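Livros usados da biblioteca: o que vale a pena fazer em casa

Comprei uma caixa de livros retirados do empréstimo, em Maldonado, e fui ler os truques que circulam para os limpar. Desconfio de quase todos. O bicarbonato entre as páginas deixa pó na costura. O secador tira a etiqueta da cota, sim, mas também amolece a cola da lombada. Comecem por uma trincha macia e seca, com o livro fechado, da lombada para fora.
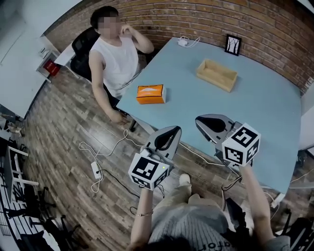
Pallavi Shakya escreveu a dizer que o secador nunca lhe estragou nada, desde que fique no mínimo e a um palmo da capa, e que o mal está na pressa de puxar a etiqueta. Talvez. Num romance de 309 páginas em brochura eu não arriscava - numa capa dura, ainda vá.

Quanto ao cheiro a mofo, areia de gato limpa numa caixa fechada, com o livro de pé e sem tocar na areia, durante 4 dias. Ajuda um pouco. Milagres não vi. 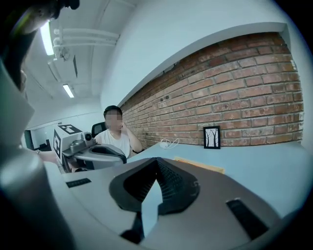
As capas empenadas pedem peso e paciência, e os sprays que prometem o mesmo numa tarde nunca me convenceram. Ponham o livro entre duas folhas de papel branco, com outros mais pesados por cima. Para separar os volumes uso cartão castanho-claro, um pedaço espalmado como o que está ali na mesa, cortado à medida da capa. Se tiver vincos, fora: marcam o tecido.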